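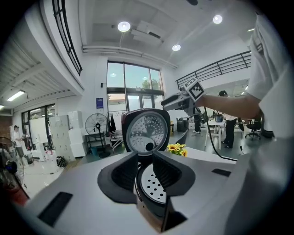
Pre-purchase check, hand-held grippers, Skarkside upper hall
2024-04-07, walked by B. Huet, comments G. Rathore

1. Finger covers. Soft, ribbed inside. OK on the rice cooker inner lid, black-framed, held upright at the tips. Wear parts tho, need a price per pair from Dekier before we sign anything.

2. Pads on gripper body. Check edges for lifting. OK today.

3. Cable on second gripper. Hangs free and curves down near the work. FIX. Want clips or a sleeve in the quote, not as an extra.

4. Marker on top. Square, black and white. Ask if spares are included. Gaspard thinks yes, nothing in writing.

5. Operator forearms. Bare. No rule on this yet, Raphaël to write one if we go past lids and do pots or anything hot.

6. Steam vent lids. Sharp edge check by hand before each batch. Add to the start sheet.

7. Railings, upper levels. Nothing to be hung or stored on them. Not checked for load.

8. Floor and walkways. Bags off the floor, boxes by the wall need a proper shelf. Shelf not in budjet, see below.

9. Fans. Cords taped? Not checked, redo.

Budget notes
Asking for 4 more sets, delivery in August. Spares line 1000, Ysaline says too low, covers alone may eat it. Gautier quote good for 30 days only. Prorkbridge came in cheaper but 16 weeks wait and no spares list. Hold untill item 3 is answered.

Result: pass with comments. Items 3, 8, 9 open. GR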